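Review: The Rinstead Study Bible, Large Print Edition

Edited by Griet Postma. Published by Mekonnen.

The Rinstead Study Bible was prepared for readers who wish to study prophecy and the Gospels at home without a shelf of commentaries. It has been reviewed by this ministry at the request of several congregations that are considering it for adult classes beginning in March.

The text is complete in a single volume. Notes are placed at the foot of each page and are keyed to the verse by number. They are written in plain language, and a reader with no training in Hebrew or Greek will be able to follow nearly all of them. The notes on Daniel and Revelation are the strongest in the book. Where faithful readers have long differed, as they have on the seventy weeks, the editor sets out two main positions with the passages each relies upon and then states her own. Teachers who hold the other view will find it treated fairly.

The notes on the Minor Prophets are less satisfactory. Joel receives only brief attention, and the locust plague is handled almost entirely as a historical event. A class studying what the prophets say about national repentance will need further help. The introduction to Amos repeats material already given under Hosea.

A section of 40 maps and charts follows the text. The map of Paul's journeys is clear and well labeled. The chart of the kings of Israel and Judah is printed across two facing pages, and several names fall into the fold. Mekonnen should correct this in the next printing. The concordance is adequate for ordinary use, although "covenant" and "remnant" deserved fuller entries.

The type is large and dark, and the paper shows little of the printing on the reverse side. The binding is sewn. Our copy opened flat at Genesis from the first day, as few Bibles of this size will do. The volume is heavy, however, and older members may prefer to read it at a table or desk.

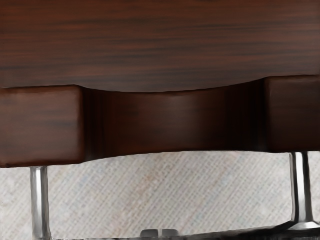 Dark wood with a reddish-brown apron below. Computer rendering.

The Trirnex reading plan bound into the back takes the reader through the whole of Scripture in one year, with a psalm assigned to each evening. It is sensible and well paced. The separate leader's guide, sold under the Patow name, was not supplied to us and forms no part of this review.

The Rinstead is recommended for personal study and for classes in the Gospels, Daniel and Revelation. Congregations planning a course on the Minor Prophets should obtain an additional commentary before placing an order.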